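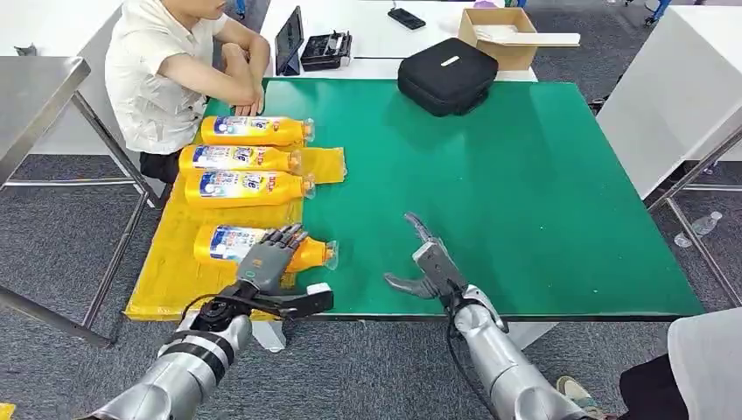 Bottles on the yellow sheet, green table.

Ticket 3806 — Madetti bench, bottle residue
Opened: 2019-11-27
Status: waiting on supplier
Product: Namel table covering, green

Reported problem: sticky rings on the green tabletop after bottles have been left on it. Plain water does not lift them. Bottles set down on a ring drag when picked up again.

Checked so far:
Caps tightened by hand on the whole batch. Up to 7 took a further quarter turn.
Table wiped with Dai cleaner, diluted as on the label, then dried. Rings gone, slight haze left.
Yellow plastic sheet wiped on both faces. Smooth it out before use; a bottle laid on its side over a wrinkle can roll.

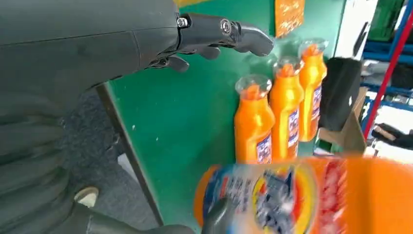
Upright storage is the interim setting. Keep the bottles standing, caps up, directly on the green surface and clear of the table edge. Do not stack.

Retest: 2 hours upright, no new rings. Same bottles on their sides overnight — one ring, at the cap end. Cap seal suspected, covering ruled out.

Next step: Skatmont to send replacement caps, part 352. Leave the ticket open until they are fitted and the overnight test is repeated.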